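Semana de cartón

Llevamos desde noviembre grabando demostraciones de manejo de cajas y por fin puedo escribir algo con números. El conjunto se llama Ninard, nombre que salió de una lista y que ya no hay manera de cambiar porque está en todas las rutas del servidor. Hasta ayer tenía 2712 episodios. De esos, 121 están marcados como dudosos y los estoy revisando a mano.

El trabajo es repetitivo. Una persona teleopera los dos brazos, hace la tarea de principio a fin, pulsa el pedal, se recoloca todo y se vuelve a empezar. La sesión buena da 26 episodios antes de que el operador empiece a hacer movimientos raros por cansancio. Más allá de eso la calidad baja y se nota al entrenar: la política copia los titubeos con una fidelidad que ya me gustaría ver en lo demás.

El cartón es peor material de lo que pensaba. Las piezas rígidas se comportan igual la primera vez que la quinta. Una solapa no. Se dobla, coge memoria, y al cabo de unas cuantas repeticiones es otro objeto. Al principio usábamos la misma caja toda la mañana y el modelo aprendió a manejar esa caja, con sus dobleces. Ahora la cambiamos cada 5 episodios y guardamos las gastadas aparte, porque también interesa que las vea.

Otra cosa que cambiamos fue el criterio de descarte. Antes tirábamos cualquier episodio en el que se cayera la pieza. En Cellusitz, donde trabajan con bolsas y sobres, conservan las caídas siempre que el operador recupere el objeto sin parar la grabación. Lo probamos con una parte de Ninard y las recuperaciones mejoraron bastante. Los episodios en los que se cae y se abandona siguen yendo a la papelera.

Las cámaras de muñeca dan la mayor parte de la información útil cuando los dedos están cerca del objeto, y también la mayor parte de los disgustos. Con el brazo contrario en movimiento, el desenfoque se come los bordes de la pieza justo cuando más falta hacen. Bajar la exposición ayuda, a cambio de ruido. El suelo verde brillante tampoco colabora con sus reflejos, pero no pienso taparlo: si el modelo solo funciona sobre moqueta gris, no me sirve. 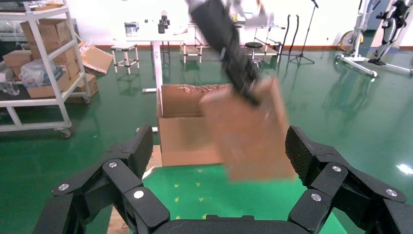 Machala, que leyó el borrador de esta entrada, opina que deberíamos etiquetar el desenfoque por fotograma y dar menos peso a esos tramos en el entrenamiento, en lugar de tocar la exposición. Puede que tenga razón. Mi duda es que esos tramos coinciden casi siempre con los movimientos rápidos, y si les quito peso acabaré con un robot muy correcto y muy lento. Lo probaré con un subconjunto pequeño.

Pendiente para la próxima tanda: más variedad de tamaños de caja, instrucciones de texto menos uniformes (ahora casi todas empiezan por «coge») y sincronizar mejor los relojes de los dos brazos, que se separan si la sesión se alarga. También quiero comparar con los datos de Kustholm, grabados con pinzas de dos dedos. No sé cuánto se podrá aprovechar con manos como las nuestras, pero las trayectorias de aproximación quizá valgan. Primero tengo que convertir el formato, que es lo que haré esta tarde.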